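Write the Grip Limits Down Before the First Session

Most of the argument over standards for home manipulation work concerns finished robots: contact force on a moving arm, stop times, guarding, labels. Much less is written about the step before that, when people carry hand-held grippers through real rooms and record how household tasks are done. The recordings become the robot's habits. If the practice behind them is loose, no later test of the arm will repair it.

My position is narrow. Any group that collects manipulation data in lived-in homes should work to a short written standard, and the standard should cover the tool, the room and the record in equal measure. At present the tool gets nearly all the attention. I have read the procedures of four groups in the past year, and three of them give more space to battery charging than to the bedroom the tool will be used in.

Start with the tool. A hand-held gripper has wear parts, and the finger pads are the first to go. A pad that has lost its texture slips on cotton and the operator squeezes harder without noticing. The trajectory still looks normal, but the grip width no longer means what it meant in the first week. The Graltby procedure, which I helped revise, sets pad replacement at 3650 closures or at the first visible tear, whichever comes first. Earlier drafts said "replace when worn." Under that wording two operators working from the same box of spares reached opposite conclusions about the same pad.

Mixed pads need their own clause. Left and right pads of different material or pattern are not a fault as such, and there are good reasons to run them. The pairing does have to be written in the session header. A model trained on asymmetric friction will reproduce asymmetric behavior, and the people debugging it months later will look everywhere except the pads. One line in the header prevents this.

Fasteners are simpler. Check the finger screws at the start of each session and after any drop. Do not use thread locker on parts that are swapped in the field. Record the check with initials and a time of day.

Then the room. Bedrooms are the hardest of the common rooms to write rules for, and bed making is a poor choice for a first task even though everyone picks it. Sheets have no fixed shape. The work area is larger than the operator's reach, so the operator walks, leans and changes hands. Blankets, toys, boxes and cords share the space with the item being handled. A rule written for a tabletop, such as "clear the work surface to a margin of 300 mm," has no meaning when the work surface is the bed and the clutter is what the robot will have to live with.
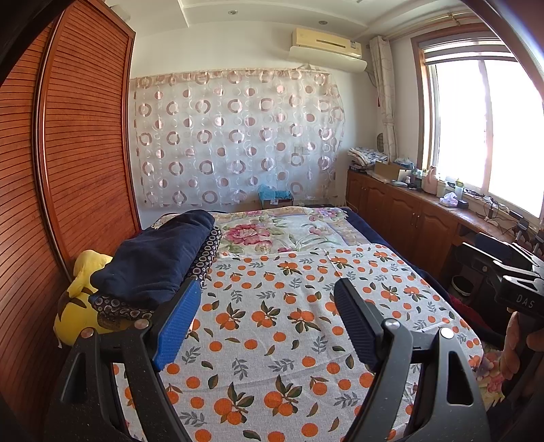 Should the operator tidy the room before recording starts?

Only as far as safety requires. Move anything that could trip the operator or be damaged by a pull on the fabric, note what was moved, and leave the rest where the household keeps it.

That answer is contested. The Skovgate guideline asks for a full reset to a reference layout before each session, on the grounds that results can then be compared between homes. I understand the wish, but a reference layout in a private bedroom is a fiction that lasts until the crew leaves. The Clindo trials followed the reset rule for a whole collection run and produced 242 usable sheet-handling sequences. When the resulting policy was tried in rooms that had not been reset, it treated folded blankets as part of the sheet and pulled them along. The crew then recorded another 100 sequences without resets, and this second set was the one they kept for training. It is one case, with one type of gripper, and I would not build a clause on it alone. It does put the burden of proof on those who want the reset.

Light deserves a sentence in any standard and usually gets none. Daylight through a bedroom window will saturate part of the view at some hours. Do not ask the household to keep the curtains closed all day. Log the time, log whether lamps are on, and run a short exposure check facing the brightest opening. Sequences that fail the check can be flagged and kept. Deleting them removes the conditions the robot is most likely to meet at 10 a.m.

The record is where I expect the most resistance. Akua Agyeman, reviewing an early draft of the Graltby text, objected that the session header had grown too long to be filled in truthfully. She was right. Operators with a long form copy the previous form. We cut the header to tool serial, pad pairing, screw check, room type, objects moved, light and consent reference. Anything else can be recovered from the recording or can wait until the debrief.

Consent reference stays on the list even where a signed agreement already exists for the home. An agreement to record in a home is too broad for a bedroom. The person who sleeps there should be asked about that room, and should be able to name surfaces or shelves to be kept out of view. Where a named item does come into view, the sequence is held back until the resident has seen it. This costs time - in our experience mostly the reviewer's time - and the schedule should include it from the start.

A fair objection is that all this is premature. The tools change every season, and a standard that names a closure count will be out of date by December. The Sulemana working notes take this line and recommend principles only. I have tried working from principles only. They read well and settle nothing when two people disagree over a worn pad at the end of a long session. A number that is wrong can be found, argued over and replaced in the next revision. The Graltby count has already been changed once, after the pad supplier altered the compound, and the change took a single paragraph and a new date on the cover sheet.

For groups starting now, I would adopt the seven-item header first and leave the rest of the document in draft. Fix the pad limit after the first set of spares has been used up, and keep the discarded pads in a labeled bag until the recordings made with them have been reviewed.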